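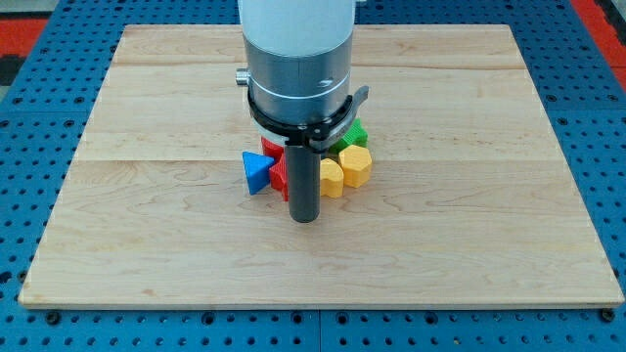 Clustside Forums > Home Chemistry > Salts and Crystals

Alum keeps coming out cloudy

marl_and_flint
Third go at growing a single potash alum crystal and I keep getting a milky lump. I dissolve the powder in hot tap water until no more goes in, let it cool overnight, pick the best seed and hang it on fishing line in the same jar. It grows quickly for two days, then goes white on the outside. The powder is from Farkas, the 1 kg tub. Water here in Purnmont is very hard. Is it the water or the alum?

tarnside31
Water, most likely. Use deionised, the sort sold for steam irons. Hard water carries calcium, and with all that sulphate in the jar you will get a bit of gypsum coming down as a fine white haze.

oldretort
I don't agree. The haze would settle or filter out, and it wouldn't make the crystal itself milky. Two days of quick growth is the problem. When alum grows too fast it traps tiny pockets of solution and they scatter the light. Slow it down.

tarnside31
It can be both. I had cloudy ones on tap water and clear ones on deionised, same cupboard, same tub.

oldretort
Same time of year? My jars in July behave nothing like the ones in winter.

tarnside31
No, fair enough, the second lot was later on.

pipistrelle_k
What temperature are you saturating at, marl? If you fill up at 40 degrees and hang the seed before it has cooled properly, you get a rush of growth and then small crystals all over the faces. Let it stand a full day at room temperature with solid at the bottom, pour the clear liquid off through a coffee filter, then hang the seed in that.

marl_and_flint
Much hotter than 40, straight from the kettle. I did wait overnight but the jar lives on a shelf above the radiator – it goes off at night and comes back on at six.

oldretort
There you are then. Warm all day, cold all night. It partly dissolves and regrows every 24 hours.

tarnside31
Move it, but change the water as well. It costs next to nothing.

gravelbed
Put the jar in a picnic cool box with the lid on loosely. Mine came out at 281 g after a long wait, mostly clear with one cloudy corner. That was Tromwood tap water, which is soft, so it doesn't settle your argument.

marl_and_flint
Deionised water bought, jar now in a cool box in the hall. I'll run a second jar on tap water next to it and post the weights for both.

Thread last updated December 29, 2025
1238 views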